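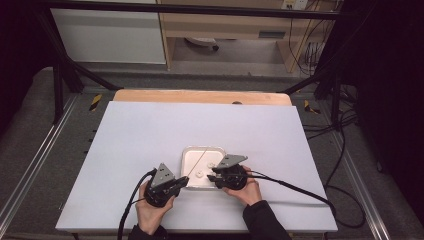
Known problem: dropped jaw readings in the Jindura string set

Hi, Shona here. I look after this set, so complaints come to me! Please read this bit before you train on anything.

We recorded 300 takes of string work over the small tray, all with the two hand-held grippers. In 17 of them the right gripper's jaw width freezes partway through — the video keeps going, the number just sits there. Ottó Vörös spotted it while plotting takes for Helis (thank you, Ottó).

My best guess is a loose plug on the cable, but I haven't caught it in the act yet.

The bad takes are listed in frozen.txt. Skip them, or use the video only. I re-recorded 8 in January and those are in the redo folder. The rest are still on my list.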